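Towel-folding robot at Naltitz laundry logged 1,132 folds, many of them of nothing

NALTITZ - The towel-folding robot at the Plarby laundry had what looked like its best night on record in July. It reported 1,132 towels folded before the morning shift came in at 6 a.m. The laundry had given it 962.

The difference, according to a fault report from Vatberg, the company that supplies the machine, was made up of air.

The report says the robot's grip sensor drifted out of adjustment sometime in the evening. From then on the machine believed it was holding a towel whenever its fingers closed, whether or not there was one between them. It reached down to the white table, pinched, lifted, folded and moved on, adding one to the total each time.

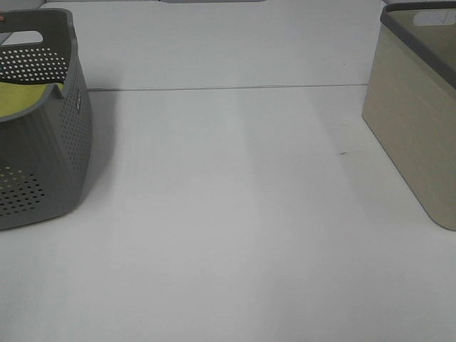 The folding station at the Plarby laundry, with a perforated basket and a storage bin at either side of the table.

Staff noticed the problem when they tried to match the count to the shelves and came up 170 short. The first theory was theft. A second count was ordered, and then a third, before someone thought to stand and watch the robot work. It was, by that account, folding very neatly.

The laundry had already sent the larger figure to its biggest customer, the Halonen hotel, along with a bill. A corrected bill has since gone out. The hotel said it had no complaint about the quality of the missing towels.

Nobody was hurt, but Vatberg is treating the fault as a safety matter. The same sensor tells the robot when to stop squeezing, and a gripper that can't tell cloth from air may not do much better with a hand. The company has told customers to keep people away from the table while the arm is powered until the sensor has been checked. 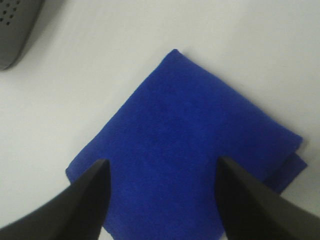

Gripper fingers over a folded blue cloth at the station.

Vatberg says two changes are on the way: a sensor check at the start of every shift, and a software update that makes the robot stop after two empty grips in a row.

Until the update arrives, the Plarby laundry is counting its towels by hand.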